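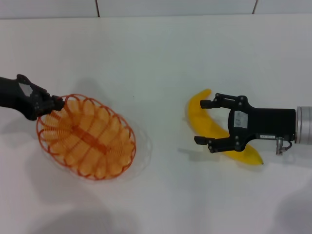
全文约 2200 字 · 阅读约 7 分钟

2022-05-05 Dong 工坊,双臂台,Prondport 项目

今天的任务听起来像幼儿园小班课程:左臂扶住筐,右臂把香蕉放进去。幼儿园小朋友做这件事不需要标定,也不需要急停按钮。

先记状态,免得下周我自己看不懂。

左臂夹筐沿,这个姿势是上回吵了半天定下来的。我原来主张从外面顶住筐身,理由是受力面大。试过之后发现顶住等于推走,筐在白台面上滑得比我想的顺畅得多。改夹筐沿以后筐不跑了,新毛病是一夹就歪,筐口朝一边斜。斜一点对投放倒无所谓,甚至有点帮忙,可是右臂的落点是按筐放平的时候示教的,它不知道筐歪了,也不会问。

右臂负责香蕉。玩具香蕉,黄得很不自然,弯得也很不自然,弯度正好让两根指头总有一根先碰到。先碰到的那根把香蕉拨得转一个角度,另一根再合上来,夹到的就是香蕉的侧腰。夹侧腰能提起来,提到半路开始慢慢转,像烤串。上次那根香蕉就是这么飞到地上的,这次我把接近速度降了,手腕多转了一点,让指垫尽量沿着弯的方向贴上去。

参数改动:

接近高度不动。
张开宽度放到最大,之前留的那点“余量”纯属我自作聪明,省下来的时间还不够捡一次香蕉。
夹紧后等待从 800 毫秒改成 1000 毫秒。没有什么深刻的道理,就是 800 的时候日志里偶尔出现“已夹紧”而指头还在走。先拿等待糊住,到位判断以后再改,这句话我在本子里已经写过不止一遍了。
右臂速度上限减半,只减带着物体的那一段,空手的时候照旧。

再说筐。这个橙色的筐好看是好看,对夹爪来说是个灾难。到处是圈,到处是缝,指尖稍微低一点就会伸进圈里。伸进去不要紧,要紧的是它出来的时候不打招呼,直接把筐一起带走。上周的记录里有一条“左臂成功抬起筐”,我当时挺高兴,回看才明白那是勾住了,程序里根本没有抬筐这一步。

所以退出动作重写:先张开,停一下,再沿着指尖的方向原路退,退够了才准转手腕。原来的版本是张开和转腕同时做,为了显得流畅。流畅的代价是每次退出都像在抽奖。

Jilimham 那边的同事在群里问为什么不换个方盒子。回答统一写在这里,以后不再单独回:方盒子做过了,方盒子没问题,没问题就没什么可记的。家里真正放水果的筐就长这样,带花边,带缝,重量轻得一碰就走。这套东西最后是要放到厨房台面上去的,厨房不会为了我们换成方盒子。
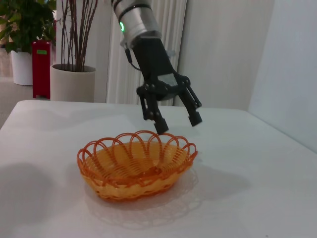
退出动作改完以后又碰到高度的问题。指尖离筐沿太近的时候,我总想再往下压一点,觉得压低才夹得稳。其实夹沿这种活,低一点高一点对稳不稳影响很小,对会不会勾住影响很大。现在的做法是把夹取高度定死在筐沿那一圈,下面的花边一概不碰。代价是换一个矮一点的筐就得重新示教,这个代价我先认了,写在待办里,排在“整理线缆”的后面。熟悉我的人知道那是什么位置。

说到线缆。手腕旁边那根黑线还是走的老路,松松地绕个弧再进夹爪。短了拽,长了晃。手腕转到接近极限的时候我都会不自觉地屏住呼吸,好像这样能给它多留两厘米。想过用扎带固定,固定点选在哪里都会挡一个关节。Vonari 的线夹看着合适,还没下单,在等有人替我下决心。

影子也要记一笔。台面是白的,灯从上面打,两条手臂和筐都带影子,筐的影子还带花纹,跟筐本身一样花哨。用颜色做分割的时候橙色没出过事,影子毕竟是灰的。我后来手痒换成找轮廓,它就开始把影子的边当成筐的边,筐的中心整个偏出去。第 1041 条日志就是这样来的:检测结果说筐有一大截在它不该在的地方,右臂信了,非常认真地朝那片影子过去。我按了急停,然后把颜色分割请了回来。教训是能用的东西别动,这条教训我估计六月份还会再学一遍。

光线也不均匀,台面中间亮,靠边的地方发灰发蓝。目前把物体摆在中间就能躲过去。躲不算解决,躲就是躲,记在这里是提醒自己演示的时候别逞强往角上放。

两条手臂的配合现在还是最土的办法:左臂夹好,发个标志位,右臂看到标志位再动。中间没有任何人检查筐到底歪了多少。我打算加一步,左臂夹好之后重新看一次筐口,把倾斜算进落点里,最多允许修正高达 2 厘米,超过就停下来叫人。为什么要设上限:没有上限的修正就是第 1041 条那种修正。

还有一个小分歧,留给看到这页的人。放香蕉的时候,是到了筐口上方就松开,还是伸进去再松。伸进去文雅,但是指头要进一个到处是圈的筐,出来的时候前面那一整套毛病全部再来一遍。在上方松开粗鲁一点,玩具香蕉也不会抗议。我倾向粗鲁。有不同意见的写在旁边空白处,请用铅笔,上次那位用的记号笔透到了后面一页,把我的接线表盖掉一半。

待办:

夹筐之后重新定位筐口,先只打日志,不让它真的改落点。
到位判断,别再用等待糊了。
右臂夹香蕉的角度多存几组,香蕉头朝哪边各一组。现在只认一个朝向,换个朝向它会从背面去夹,场面不太好看。
急停按钮挪近一点。现在的位置要探身过去,探身的时候人正好在右臂能够到的范围里,设计这个布局的人是我。
线夹下单。
整理线缆。
矮筐重新示教。

收工前把两边的示教点都备份了,文件夹名字里写了“最终”。旁边已经有一个叫“最终”的,没敢打开看,先放着。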